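Ticket 1711: Colour profile lost when exporting worktop samples to PDF
Product: Trasgate Layout, desktop version
Opened by: Zdislava Oravec
Assigned to: Kazimír Bednárik
Status: waiting for customer
Opened: 2026-01-14

Zdislava Oravec wrote:

Good morning. We are preparing the February catalogue of stone worktops for our client Skikine. In the layout window all pages look correct. After the export to PDF, the light stones become yellow and the fine lines in them almost disappear. The dark stones are fine, or at least I do not see any difference.

I tried the following before writing to you:
– export with the preset "Print, high quality": yellow
– export with the preset "Screen": correct colour, but the resolution is too low for our printer
– a new empty document with one picture only: yellow
– the same file on the computer of my colleague Natália Ševčík: correct in both presets

The catalogue has 49 pages and all pictures are placed at 600 dpi. The printer, Bastix, needs the PDF with embedded profile.

Kazimír Bednárik wrote:

Thank you for the detailed report. Please send me one of the pictures which is affected, and tell me which version is written under Help on both computers. Please also look in Preferences, section Colour, and copy the line "Working space" from both.

Zdislava Oravec wrote:

The version is the same on both. The working space is different: on mine it says "Custom (missing)", on Natália's it says "Default". I do not remember that I changed it. I attach one picture.
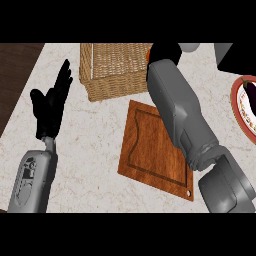

The missing working space is very probably the cause. When the program does not find the custom profile, the print preset replaces it silently with an old one, and this one moves neutral tones towards yellow. I placed your picture in a test document with a false custom profile and got a similar result: the white marble turned cream, and the faint brown and tan veins were hard to see on it. With "Default" they came back. Please do these steps:
1. Close all documents.
2. Preferences, Colour, Working space: choose "Default".
3. Restart the program.
4. Export one page again with the print preset.
– Kazimír

Zdislava Oravec wrote:

I did all steps. Page 2 is now correct, thank you! But in the old catalogue file the pages stay yellow. Must I place all pictures again?

Kazimír Bednárik wrote:

No, this is not necessary. The old file keeps its own copy of the setting. Open it, go to File, Document colour, and press "Reset to working space". Save under a new name, so that you can go back if something is wrong.

I have also asked Elspeth Shearer from development to add a warning for a missing profile. Please write here when Bastix has accepted the new PDF, and I will close the ticket.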